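Oksanen Releases Second Beta of Hasier 10

14/05/2022

Oksanen has made the second beta of Hasier 10, its backup and file synchronization program for desktop computers, available to registered users. The release can be downloaded from the company's website and installs over the first beta without a separate removal step. Existing backup sets are kept.

The main addition is selective restore. Users can open a stored backup, search it by file name or date, and bring back single files or folders to their original location or to a new one. In the first beta, a full restore was required before any file could be opened. Selective restore works with backups made in Hasier 9 and later, including those kept on network drives.

Beta 2 also changes the way the program handles shared folders. When two people edit the same file, Hasier now saves both copies and lists them in a new Conflicts panel, where the owner of the folder chooses which to keep. Folder owners may set a default choice for each folder. The limit on the number of files in a shared folder has been raised to 1,000 for basic accounts. Business accounts have no limit.

"Our testers asked for restore before anything else, and the April build was held back until it was ready," said Pentti Lehtinen, product manager at Oksanen. "Work on the Conflicts panel will continue through the final release."

The company has corrected 32 reported faults. Among them are an error that stopped scheduled backups after the computer woke from sleep, a slow startup on systems with several external drives, and missing accented characters in the Spanish and Portuguese menus. The full list is included in the release notes prepared by Ignacio Gallardo and Nisreen Sayegh of the support department.

Some known issues remain. Encrypted backups cannot yet be searched, and the preview window may stay blank for large video files. Oksanen advises customers not to use the beta as their only means of backup.

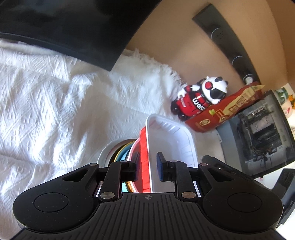
Black gripper with dark blue finger pads.

Users of the Wokedora storage service will need to sign in again after installing the update. Connections to other storage services are not affected. The Bidholm add-on, which sends backup reports by email, must be updated to its current version before it will load. Wagner Macedo, who maintains the add-on, has posted instructions on its download page.

Hasier 10 will be a free upgrade for customers with an active Hasier 9 license. Pricing for new customers will be published with the final version. Oksanen has not set a release date. Comments and fault reports on Beta 2 may be submitted through the Feedback item in the Help menu.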